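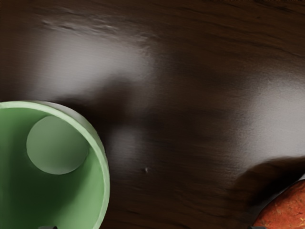
Festivals and Heritage, handout 3: who is the parade for?

Read before the seminar. Bring the Sastthorpe programme with you, as we will be arguing over it line by line.

Most writing on heritage days repeats the same claim: a community marches, dances and eats together, and so keeps its culture alive. I would like you to doubt this. Marching is easy to photograph and hard to interpret.

Take the Sastthorpe May procession. The organisers' leaflet calls it "unbroken". The parish papers show a gap long enough for the banners to be lost and the route forgotten. When it came back, the costumes were ordered from a stage supplier, Birkico, and the dance steps were taught from a printed sheet. Does that make it false? Some of you will say yes at once. Others will say all customs were new at some point, which is true but lets everyone off too lightly.

The attendance figures need the same suspicion. The leaflet gives 547 people marching. The stewards' sheet gives 508. Of those, 108 were schoolchildren brought by their teachers, and I wouldn't count them as evidence of anyone's devotion to the old country.

Points to prepare:

Who chose the music, and who paid for the band?
Which families stay away, and has anyone asked them why?
What do the speeches leave out? Look hard at the years of the gap.

Written work: one page on a local festival you have attended. Don't use the words "vibrant" or "authentic" unless you are quoting someone. Hand in by noon.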